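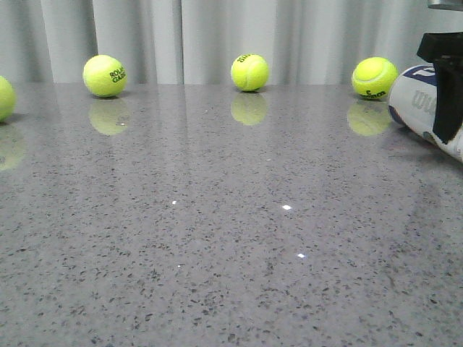

Lerndale, 27 March 2024

Gullen will hold an open day at its Lerndale workshop next month, with live demonstrations of robot handling on ordinary household and sporting goods. Admission is free. Visitors can come to either of 2 sessions, one in the morning and one in the afternoon, and each session is limited to 12 people so that everyone can stand close enough to see.

The open day follows a smaller visit earlier this month by teachers and students from the Ranasinghe evening program, who spent an afternoon in the workshop. The group watched the arm at work, asked questions, and took turns choosing where the objects should be placed before a run. 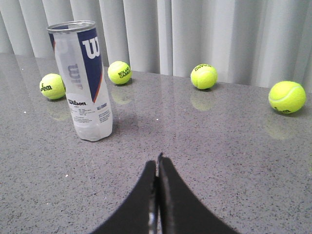 Gullen develops handling software under the name Kikau. The software decides where the fingers of a gripper should close on an object and how hard they should press. Most of the work is done with things that can be bought in any store, and the tennis set is one of the standard ones. A clear plastic can is a difficult object for a camera, as the counter and the curtain show through its sides and the printed label covers only part of it. The polished counter adds to the problem by putting a yellow reflection under a ball. The team chose that surface on purpose, having found that software tuned on a plain matte table did poorly in real kitchens.

"People expect the ball to be the hard part," said Drahomíra Kolář, who leads the demonstrations. "A ball looks much the same from every side. The can has a right way up, it can roll when it is lying down, and you can see through it. We spend far more time on the can."

During the open day, staff will run the arm on the tennis set and on a second set made up of kitchen items. Visitors will be able to move the objects between runs and watch how the arm deals with the new layout. Some attempts will fail, and staff will talk through those too. Each run takes about 4 minutes, and there will be time for questions after every one. 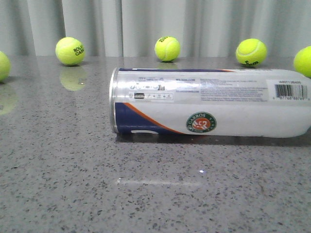
Staff will also show how a run is recorded and reviewed afterward. Pictures from the arm and from a fixed position at the workspace are looked at together, so that a poor grasp can be traced to the moment when the software misjudged an edge or a distance. The fixed position is useful for seeing how a can is lying on the counter and which balls are behind it. Kikau has 2842 reviewed runs on file, and a selection will be played on a screen near the entrance.

The workshop is on the ground floor and has step-free access. Children are welcome with an adult. Visitors will be asked to stay behind the marked line while the arm is moving and to leave bags in the front room.

A second open day is planned for September, when Gullen expects to add soft items such as towels and cloth bags to the program. Schools and evening classes that would like a separate visit can ask for one at any time.

Places for both sessions can be reserved by phone or at the front desk in Lerndale. Press who wish to attend should contact Drahomíra Kolář at Gullen in advance.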